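Valto opens its tabletop robot kit to renters, mug included

Valto, the Chiba maker of small robot arms, has begun renting out its tabletop kit by the month, for people who would like a robot in the house without having to explain the purchase to anyone.

The kit is called Plaltside, a name the company says was picked by vote and has declined to discuss further. It has been on sale to schools since spring. Starting in September, anyone with a sturdy table and a spare outlet can have one for four weeks at a time, delivered in a single box that the courier will want help with.

Inside are the arm, an overhead camera with its stand, a power brick the size of a decent sandwich, and a bag of things to pick up. The bag is the part that gets people talking. Rival kits tend to come with machined test pieces in foam trays. Valto sends small colored blocks and household items of the sort found at the back of a kitchen cabinet, on the theory that a kitchen cabinet is where most robots come to grief.

"People ask when it will do the dishes," said Takumi Hosoda, who runs the rental program. "I tell them it can put a block in a mug. Then there is a pause."

Block-in-mug is the first of nine exercises in the manual, and the one Valto uses in its demonstrations. Renters guide the arm through the job by hand a few times, save the recordings, and let the software try it alone. The manual suggests moving the mug between tries and turning the handle to a different side, so the arm doesn't simply learn one spot on one table. It also suggests patience, in bold.

Markora, a review site that covers hobby electronics and is not known for its generosity, kept a kit for six weeks and came away mostly fond of it. Its testers liked the setup guide, the quiet motors and the big stop button. They were cooler on the camera stand, which they said drooped in the evenings, and on the software's habit of announcing "Task complete" in the same cheerful tone whether or not the task was. Valto says a fix for the announcements is coming. It had no comment on the drooping.

The reviewers also pointed out that the arm is slow. A person can drop a block into a mug and be back on the couch before Plaltside has finished lining up. Hosoda doesn't dispute this, though he notes that a person gets bored by the fourth block and the arm will keep going through the night if asked. One renter in the trial program did ask, and was later in touch about the neighbors.

Recordings stay on the renter's own computer unless they choose to share them. Those who do get a discount on the following month, and their efforts join a library that Valto uses to improve the software. The company wants 1,000 recordings of each exercise before it releases the next version. It has plenty for the mug. Exercise 7, folding a washcloth, is going less well - Hosoda described the collection so far as "mostly washcloths being moved."

Breakages are covered, within reason. The rental agreement runs to 4 pages, one of them devoted to liquids, and asks that any mug be emptied before the arm is switched on. Customers may use their own cups and tabletops, provided the surface is level and doesn't wobble. Glass tables are out, after what the agreement calls "reflections" and leaves at that.

Orders go through Valto's website, and kits are shipped in the order requests come in. Renters who grow attached can put their last payment toward the purchase price. Those who don't should send everything back in the original box, with the blocks. Please check the mug.
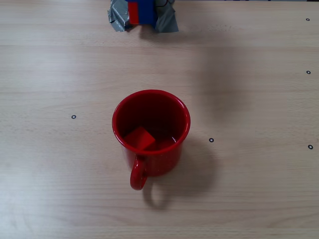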